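Ticket 161 – Pince de fermeture des boîtes, poste 3
Statut : en attente de validation budgétaire
Ouvert par : Youssra Zaki
Suivi : Josué Leite
Catégorie : matériel / achats
Date d'ouverture : 2024-03-14

Demande initiale (Y. Zaki)

Le bras Woslow du poste de fermeture n'arrive pas à rabattre correctement les languettes des boîtes à joint. Les boîtes à clips de l'ancien modèle passent sans problème. Sur les nouvelles, le doigt gauche de la pince glisse sur la languette et le programme s'arrête en défaut d'effort. Il faut alors acquitter à la main et relancer le cycle.

Avant de commander quoi que ce soit, je voudrais savoir si on part sur un jeu de doigts neufs, sur une pince complète ou sur un gabarit de centrage. Les trois ne sont pas sur la même ligne de budget et je dois rendre le prévisionnel pour juin.

Réponse (J. Leite)

Bien reçu. J'ai besoin de la version du contrôleur, de la consigne d'effort à la fermeture et d'une vue de la boîte telle qu'elle se présente au début du cycle.

Réponse (Y. Zaki)

Contrôleur en version 7, consigne d'effort à 40 N, inchangée depuis la mise en service. Les doigts sont ceux d'origine, patins lisses. J'ai essayé de baisser la vitesse d'approche, même défaut. Vue depuis le poignet ci-dessous.
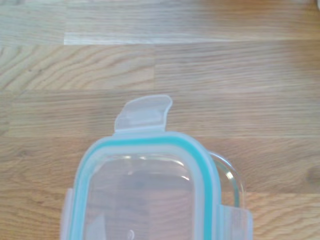 Pièce jointe – couvercle à joint turquoise, languette du haut ouverte à plat, bord du verre visible à droite.

Réponse (J. Leite)

Merci. Deux choses à séparer.

Premièrement, le couvercle n'est pas aligné sur le récipient, il est décalé vers la gauche. Le programme prend le centre du couvercle comme référence et suppose que le verre est centré dessous. Avec ce décalage, la languette peut être poussée à côté de son point d'accroche et l'effort monte avant la fin de course. Des doigts neufs ne corrigeront pas ça.

Deuxièmement, le plastique est translucide et la languette ouverte laisse voir le bois au travers. La détection de contour risque de manquer de contraste à cet endroit. Le joint ressort très bien, lui. Je propose de recaler la détection sur le joint et de calculer la position des languettes à partir de là.

Essai demandé : centrer le couvercle à la main, lancer un cycle sans rien changer d'autre, noter le défaut éventuel.

Réponse (Y. Zaki)

Essai fait sur 3 boîtes. Couvercle centré à la main, pas de défaut d'effort sur les deux premières. Sur la troisième, le doigt a encore glissé, mais la languette a fini par s'enclencher.

Réponse (J. Leite)

Donc le centrage d'abord, les doigts ensuite. Proposition pour le prévisionnel :

Gabarit de centrage Motenham, à fixer sur le plateau – à commander en priorité.
Jeu de doigts à patins souples Lumbao – à prévoir, commande seulement si le glissement continue avec le gabarit.
Pince complète Dremport – à retirer de la demande. Il faudrait refaire la bride et reprendre tous les points du programme.
Recalage de la détection sur le joint – fait en interne, pas d'achat.

Pour le gabarit, vérifier l'ouverture nécessaire sur les côtés. Les languettes latérales dépassent du couvercle et il ne faut pas que les butées les bloquent. Envoyer les cotes hors tout, languettes ouvertes, avec la demande de devis.

Réponse (Y. Zaki)

D'accord. Je retire la pince du tableau et je passe les doigts en option. Cotes envoyées à Motenham, j'attends le devis et le délai. Est-ce qu'on garde la consigne à 40 en attendant ?

Réponse (J. Leite)

Oui, ne pas la monter. Centrage manuel à chaque boîte jusqu'à réception du gabarit. Je laisse le ticket ouvert, à relancer dès que le devis est là.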